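Not sold on handheld grippers yet

Posted by Sena Eshun, 12 Jun 2020
10 comments · 18 shares

I went to Undham to compare two sets of handheld grippers, the Ondus and the Kulkarni, and I went in grumpy. Everyone selling these things says the same: you hold the fingers yourself, do the chore, and the arm picks up the skill later. I've heard a lot of promises with "later" in them. So I asked for the microwave job, which is boring and harder than it looks.
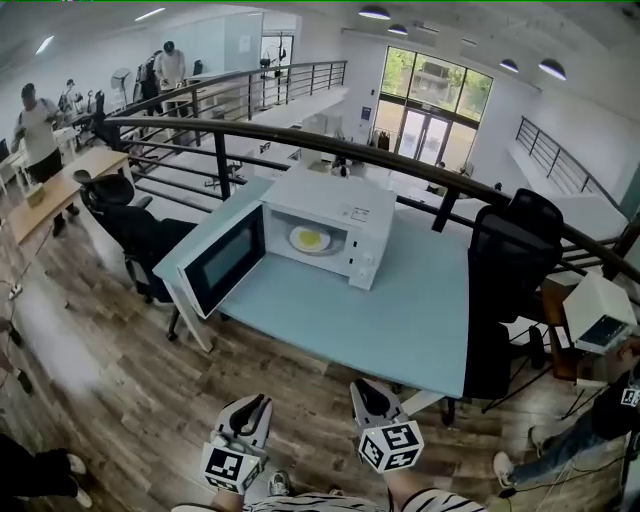
Door open, plate on the turntable, grippers in hand.

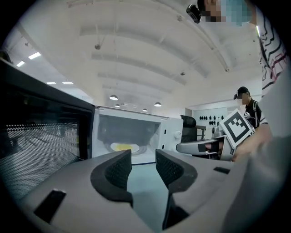 What I liked, grudgingly

The curved fingers are better than I wanted them to be. I've spent years with flat parallel jaws that treat the rim of a plate as a personal insult, and a bit of curve with a grippy pad helps a lot. The Ondus pair felt lighter in the wrist. The Kulkarni pair closed more evenly, and I'd take even over light if I had to choose.

I did 20 tries with each. With the Kulkarni I fumbled the plate twice, with the Ondus five times, and I'll admit I did the Ondus first, while I was still learning. That's a lousy test and I know it. I'd want to swap the order and bring someone with smaller hands before I believed my own numbers.

What I didn't

My forearms were sore before I'd finished. No brochure mentions this. Try holding your thumbs at an odd angle for an hour while favouring one wrist and see how neat your movements are by the end.

Then there's the view. A camera down at the tool gets a fine look at the fingers and bends everything else into a fishbowl. A camera up at head height sees the whole room and loses detail right where you need it. The usual answer is to use both, and now you have two lots of footage to line up and twice as much to go wrong. Dosby, whose software I used for the syncing, claims it handles this on its own. I had to nudge the timing by hand on three runs.

And the price. I was quoted $1,658 for a pair of the Kulkarni, with no cameras. For that I'd like to see an arm repeat the microwave job in a kitchen it hasn't met, with a different door and a heavier plate. I asked, and was told August.

Fine, I'll go back in August. I'm taking my own plate, the heavy brown one with the chip in it, and I'm doing the Kulkarni first.

Share this post
Older: Why I sent the wrist camera back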